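Packing pastries for a morning tea: some notes on bags, trays and order of work

The Mornside morning tea has been held every July for a number of years, and responsibility for the baked goods passed to this household some time ago. Readers of this blog who attend will be aware that the pastries are ordered from the bakery at Kereama and divided into individual bags before the doors open. Several people have written to ask how the packing is organised, and the present post sets out the current practice, together with the changes made this year.

The order

The order is placed a fortnight in advance. It consists of croissants in the main, with a smaller proportion of ring pastries for those who prefer them. Kereama supplies both in flat cardboard boxes, and collection is from the side door at 6 in the morning. The boxes should travel level on the floor of the car. In a previous year they were stacked on the back seat beneath a folding chair, and the lowest layer was served at home over the following days.

Substitutions are accepted on the condition that the pastry concerned holds its shape when lifted. Custard slices were trialled once and will not be repeated. Lamingtons travel well but shed coconut into everything, including the raffle tickets.

Bags

Plain brown bags were used until the supply at Siltum was discontinued. Small paper gift bags with handles have been adopted in their place. These cost more, although the difference has been smaller than anticipated, and the handles are of considerable assistance to guests who are also carrying a cup.

A gift bag must be opened fully before anything is placed in it. The base should be pushed flat with the knuckles and the side folds drawn out, after which the bag will stand without support. Bags which have been stored under weight are reluctant to do this, and it is advisable to open the whole batch the evening before and leave them standing overnight. A pastel pattern is preferred for July, when the hall is grey and the weather outside it is generally no better.

Each bag is lined with a single paper napkin. Butter will mark the paper within 15 minutes otherwise, and a marked bag looks considerably older than its contents.

Trays

Pastries are moved from the box to a serving tray first, and from the tray to the bag. This additional step was questioned by Teresa Urbańczyk when she joined the packing table, and it was agreed that both methods would be tried. Working directly from the box proved slower. The pastries sit against one another, and the tips of the croissants are easily broken when one is drawn out from between its neighbours. On a tray there is room to approach each item from the side.

A rectangular tray with a raised rim is the most suitable. The large round Flerkard platter, much admired on other occasions, takes up too much of the table and has been returned to the top cupboard. No more than a few pastries should be set out at one time, well spaced, and the tray replenished from the box as it empties.

Order of work

The bag stands beside the tray, never behind it, so that the pastry travels a short distance at a low height. The croissant is held at its thickest part and lowered in on end. A ring is more forgiving and may go in flat where the bag is wide enough. Nothing should be dropped from the rim of the bag - the crust will flake and the napkin will be displaced.

Tongs are provided for those who wish to use them. They should be closed only far enough to lift. A fork is kept at hand for persuading a pastry away from the tray where glaze has caught it, and is not otherwise required.

Filled bags are carried to the long table by their handles, one in each hand, and are set down in rows with the handles upright. This year the final count came to nearly 300, and the last row was in place shortly before ten o'clock.

Afterwards

Trays are to be washed by hand. The printed ones fade in the dishwasher, as two of ours already demonstrate. Unused bags are folded along their original creases and returned to the box marked for next year, which at present contains 31. Any pastries left over are offered first to those who packed them.

Enquiries about the raffle should be directed to Teresa. The recipe for the lemon butter served alongside will be given in a later post, once the quantities have been checked for a household batch.

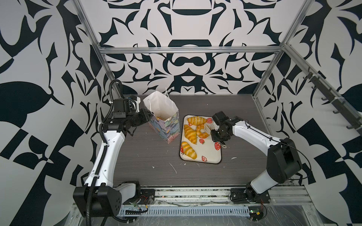

Croissants and a ring pastry on the strawberry tray, with a pastel gift bag alongside.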